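Laboratory News, 12 February 2024

Stonurham Robotics Laboratory Begins Second Round of Kitchen Demonstrations

The Stonurham Robotics Laboratory has begun the second round of its household tasks program, in which operators guide a robot arm by remote control through simple jobs at a play kitchen. The work is led by Sofia Fonseca and is carried out jointly with the engineering group at Nevden.

Each operator completes 40 demonstrations of a task, such as moving a saucepan from a burner to the sink. The arm's movements are recorded throughout and are later used to train the control software. In the first round, operators were given 60 demonstrations per task, and many reported fatigue toward the end of a session. The number has been reduced accordingly, and a break is now required.

Staff members who wish to serve as operators must complete an introductory session with Aurelio Nava. No previous experience with the controls is necessary. Cookware should be returned to its marked starting position before the next recording begins.

The second round will continue until June. Questions about scheduling may be directed to Florian Marti at the laboratory office.
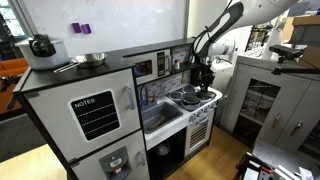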